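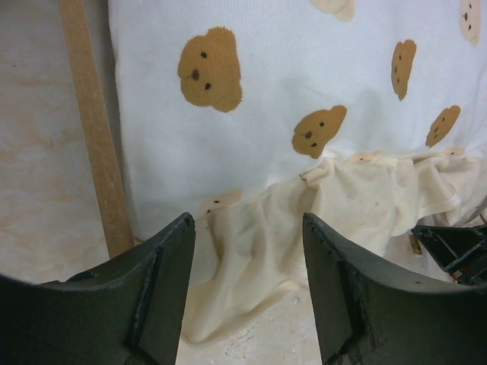

Clothing exchange for babies and toddlers to open in Skevine

Families in Skevine will be able to swap outgrown children's clothing free of charge from July, when the Troro Neighbourhood Centre opens a permanent exchange in its former reading room.

The exchange will accept clean clothing in sizes from newborn to four years. Families may bring up to 60 items in a calendar month and take home the same number. Households with a baby under six months may take items without bringing any in return.

The service follows a trial held at the centre over the summer, during which 3909 garments changed hands and 156 households registered. Demand was strongest for sleepwear and knitted basics in the smallest sizes. Winter coats were requested often but seldom brought in, and the centre is asking residents to set these aside before the opening.

The Kettani Community Fund has provided a grant of $2000 toward shelving, storage tubs and signs. Running costs will be met from the centre's existing budget, and no membership fee will be charged.

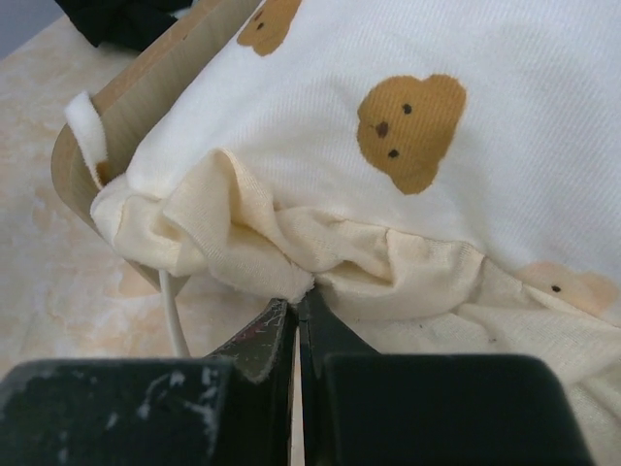 What can be brought in

Everyday clothing, sleepwear, hats, cardigans and cotton wraps are welcome. Items should be washed, dry and folded, with zips and snaps in working order. Light wear is acceptable. Clothing with printed patterns, including animal faces and other nursery designs, is sorted by size only and is not divided into boys' and girls' racks.

The exchange cannot accept car seats, cot mattresses, bottles, teething items or amber necklaces. Children's nightwear must carry its original fire safety label. Garments with long cords at the neck will be declined at the counter.

Clothing that does not meet the standard for exchange may be left in the textile bin at the Clavex Street entrance. It will be collected each fortnight and sent for recycling. Residents are asked not to leave bags outside the building when the centre is closed.

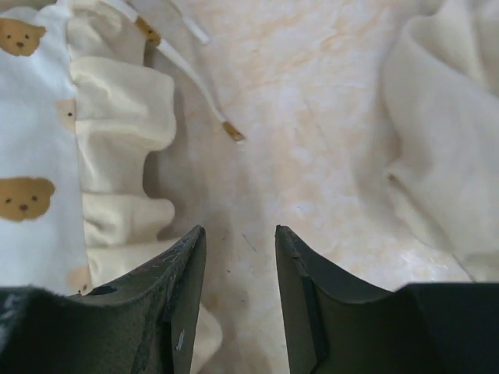 Hours and registration

The exchange will be open on Sunday from 10 a.m. to 2 p.m. Registration takes place at the front desk on the first visit and requires proof of address within the Skevine district. Grandparents, foster carers and other guardians may register on behalf of a child in their care.

Level access is available from the Clavex Street side, and there is room for strollers in the foyer. Families who are unable to attend in person may telephone the centre during office hours to arrange for a parcel to be made up in the required size.

The centre will review opening hours after the first three months of operation.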